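The arm that moved after the stop

It was a little after four in the afternoon when the left arm of the pouring robot at Rundale moved on its own and caught Dušan Stoyanova on the wrist. He had a bruise for a week and was back at work the next morning. The arm was out of use for a good deal longer, and the fault that made it move had been in the software since spring.

Emanuel Matei runs the bench where it happened. He agreed to go through the whole thing, including the parts that don't reflect well on his team.

"The first thing I'd say is that the emergency stop worked," he says. "Dušan pressed it and both arms stopped. People hear that a robot moved when it shouldn't have and they think the button failed. It was what came after the button."

The robot was on run 771 of a simple lab routine. It handles baskets, flasks, a funnel and sponges, which are the sort of things a technician picks up all day. On that run the left arm had closed on the rim of a basket and pulled it towards the edge of the table. Stoyanova was standing within reach and pressed the stop. He waited, checked the light on the control box, released the button and reached in to push the basket back.

"I'd done that plenty of times," Stoyanova says. "You stop it, you tidy up, you start again. The reset is a separate button, so until you press reset nothing is supposed to happen. I hadn't pressed reset."

The arm travelled the rest of the move it had been making when it was stopped. It wasn't fast, but the gripper was still closed and it came down on the inside of his wrist and held there until Sorin Leka, at the desk, cut the power at the wall.

"I remember the sound of the brakes letting go," says Leka. "There's a click when they release. I heard it and thought, he hasn't asked for that."

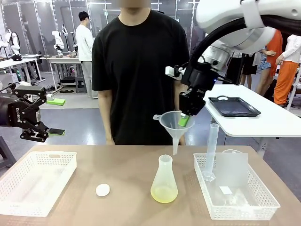
Interview by Gorazd Popescu
November

The pouring work is running again now, with the flask on the table and the green sponges in use, and Matei talked while it went on. He keeps a printed copy of the log from the day of the accident in a drawer. It has 604 lines, and he has put a pen mark against two of them.

The first mark is where the stop was pressed. The second is where the controller took the button's release as permission to carry on.

"Those should have nothing to do with each other," he says. "Releasing the button means the button is out. It doesn't mean go."

The reason it meant go was a change made in the spring. The controller came from Desov, and as delivered it needed a reset after every stop, followed by a slow drive back to the start position. That took time. The team was getting a lot of short stops which had nothing to do with danger, mostly from the right arm pressing too hard when it put something into the mouth of the funnel. Someone wrote a small piece of code that cleared these short stops by itself and let the arm pick up where it had left off.

Matei says the someone was him.

"I wrote it for one kind of stop, the one where the arm feels too much force and pauses. For that it was reasonable, or I thought so. What I didn't do was check which kind of stop I was clearing. In the old software the two came through with different codes. We updated in the summer and after that they shared one."

So from the summer onwards, the code treated a person pressing the red button in the same way as a sponge pushed too hard against a funnel.

I asked why it hadn't shown up before. Matei says it probably had. The arms usually stop between moves, when there is nothing left to finish, and then releasing the button does nothing you would notice. For the fault to show, the stop had to come part of the way through a move.

"We found one earlier case when we went back through the logs," he says. "The left arm moved a short way after a release. There was no one near it. Sorin had even written it down."

Leka had. The note in the bench book reads: "L arm twitched on release, watch this." Leka isn't pleased about it. "I wrote 'watch this' and then I didn't tell anyone to watch it," he says. "A note in a book isn't a report. I know that now."

There was a second problem, which the team thinks of as the more serious one. The stop button was wired to the controller, and the controller decided what to do about it. It did not cut the power to the motors. Bujar Golob, who was asked to look over the installation afterwards, was plain about this when I rang him.

"If software can undo your emergency stop, you haven't got an emergency stop," he says. "You've got a pause button painted red. I see it more often than I'd like, particularly where a machine started as a small experiment and got busier."

Golob's report asked for the button to go through a safety relay that takes power off both arms, with a reset that has to be pressed by hand and that the software cannot reach. The relay was fitted by Ionescu, the electrical contractor the building already used. It took them a morning. Matei says the parts cost less than one gripper.

Losing power brings its own trouble. The brakes come on, but a gripper that loses power may keep hold of what it has or may let go, depending on how it is made. With a flask involved that matters. The team tested it with water and then with full flasks, and found that the grippers kept their hold. They now have a printed card at the desk on how to free a hand from a closed gripper with the power off. Stoyanova wrote it.

"It was the one thing I wanted to know at the time and didn't," he says. "Sorin cut the power, which was right, but the fingers didn't open. I was stuck there while he looked for the release. It was probably 20 seconds. It felt like a lot more."

Did it hurt? "It was uncomfortable. The force limit did its job, and if it had been set higher I'd be telling you something different. I was more annoyed than anything, and then later on I was a bit shaky."

He went back to the same bench. He says he stood further off for the first few days than he needed to, and that he still looks at both arms before he puts a hand over the table – even with the power light out.

The code that cleared the short stops has been removed. The right arm still presses too hard at the funnel now and then, and when it does somebody has to walk over and press reset. Matei has lowered the speed for that part of the routine, and it happens less. The day's total of runs is down and he has told the people waiting on results to expect that.

He has also changed how updates are done. After any change to the controller the team now presses the stop in the middle of a move on each arm, releases it, and waits for a full minute with everyone clear of the table. Then they write down what happened and both people present sign it. The first time they did this with the new relay, Golob came in to watch.

"Nothing moved," Matei says. "It's a very dull test. We stood there looking at it."

A copy of the findings went to Desov, and another to Woltano, who have the same controller on a bench of their own. Woltano replied to say they had never written any code to clear stops. They had checked their button, though, and it was wired the same way. Ionescu are due there next.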